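Reading time: 3 min

Wrist camera moved and gripper fingers recut on the kitchen arm

November 1, 2025

The arm that Bernice Gyamfi has been putting together on the long bench now has its second set of fingers. The first set were too wide at the base and fouled the tines of a dish rack before the tips could close on anything. The new pair are 28 mm shorter overall, with a pointed tip, and are held by two screws each so that they can be swapped without taking the wrist apart.

The camera bracket has also changed. It used to sit to one side, which left one finger out of view for most of a reach. It now sits on the centre line, tilted down, and both tips stay visible while the gripper is open. The cost is some blur on anything close to the lens. Bernice has left the focus fixed for the time being and does not want to add a moving part at the wrist.

Kitchen work was chosen as the test case at the last planning evening. Wire racks are awkward for a depth estimate: the rods are thin, they repeat, and their shadows fall in lines that a simple edge finder takes for more rods. A dark ladle lying flat on a marble-patterned worktop is a fair test of a different sort, as the veins give false edges close to the handle.
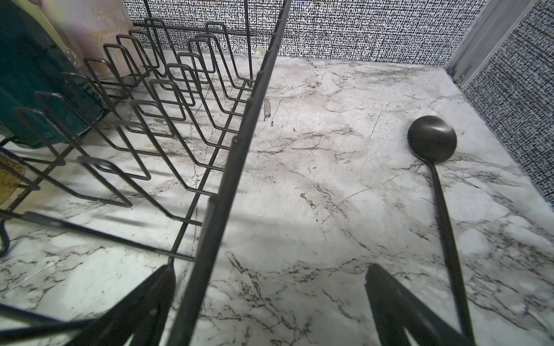

Neltine Shared Workshop | Robotics Group

The control board is a Mahama unit, running its stock firmware with one change to the current limit. Grip force is set in software and cut off at 4 N, enough for a ladle handle and low enough that a badly placed finger stalls against the rack instead of bending it. Joint speeds are held down for all work near crockery.

Adwoa Essien has written the logging script. It stores one camera view per step along with joint angles and motor current, and drops any run in which the clocks drift apart. The log so far holds 2,224 steps, of which 752 have been labelled by hand. Labels cover the object, the grasp point and whether the path to it crosses the rack. Anyone who can spare an hour for labelling should ask Adwoa for a login to Botport, where the files are kept.

Two faults remain open. The wrist joint has play in it when the arm is at full stretch, probably from the printed hub, and a machined one is on order from Domier. The camera cable also catches on the elbow when the wrist is turned past its halfway mark. A longer loop with a clip at the forearm will be tried first.

The hub is due in December. Until it arrives, please do not run the arm at full stretch, and leave the bracket screws alone, as the camera has been calibrated in its present position.

3 comments | 11 shares

We use cookies to remember your settings and to count visits to this page. Accept | Manage choices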